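**Samedska opens its taped-table method to other small kitchens**

Samedska, the tableware supplier, has released the layout sheets it uses for setting out dishes before a service. The sheets were previously given only to trade customers. They cover a work table marked into square cells with colored tape, and they specify which cell each plate, tray and bowl should occupy at the start of a shift.

The release follows a trial run in February with the catering firm Endier, which used the sheets for small buffet orders. Bohdana Antoniuk, who wrote them, said the cells are meant to be read from the long side of the table. "One dish to a cell, and the tape is the gap," she said. "If a rim goes over the line, that's fine as long as the next dish still has room."

The full set has 44 sheets, 42 of which are layouts. The remaining 2 are a key to the dish codes and a blank grid for local use. Samedska printed 2,000 sets for the first run and will post replacement sheets without charge if the codes change.

Three rules apply to every layout:

- Flat dishes go down first, bowls second.
- Food that can roll gets a plate with a rim.
- Plates waiting to be used stand upright in a rack, set at an angle so that a right-handed person can draw them out from the front.

The third rule drew the most comment during the trial. Dima Bataineh, a shift lead at Endier, asked for the rack to be set parallel to the table edge, which saves a cell. Antoniuk tried both and kept the angle. The parallel version is now given as a note on the rack sheets.

Rectangular trays are treated separately from round plates. A tray may hold one long item, such as a row of sliced fruit, placed across the center. Mixed items on one tray are not covered in this edition. Hala Sabbagh, who handles orders at Samedska, said several customers had asked for a mixed-tray sheet and that one is being drafted.

Rack, bowl and plates on the taped grid: 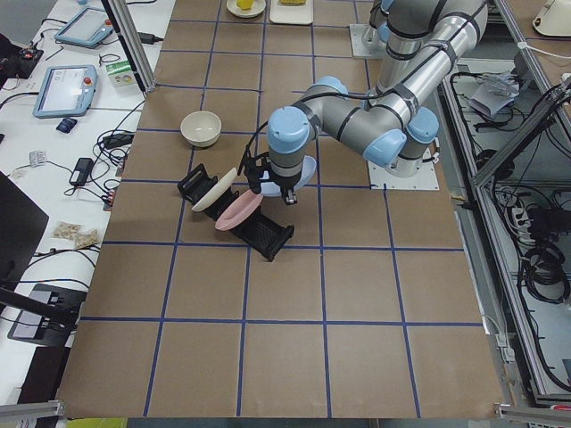

Pineapple slices on the tray, lemon on the plate:
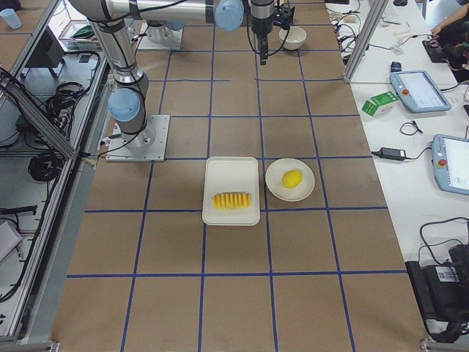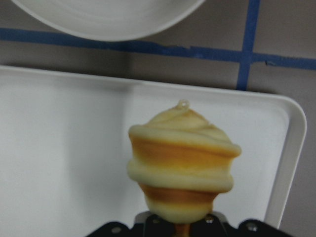
The sheets do not name a brand of tape. Antoniuk recommends a low-tack tape in a color that contrasts with the table covering, and advises laying the long strips before the cross strips. Paper coverings should be changed when the surface tears or becomes stained. The tape has to be laid again each time, a job that the instructions assign to the closing shift.

Haddadin, which distributes Samedska goods to schools and canteens, will carry the sets from its main depot. Afaf Awwad, its stock manager, said orders would be filled in the order received and that there is no minimum quantity. A laminated version is planned with the print shop Trekmont, but no price has been set.

Corrections to the dish codes can be sent to Samedska by mail, with the sheet number written at the top. Two errors have been confirmed so far, both on the bowl sheets, and a correction slip is packed with each set.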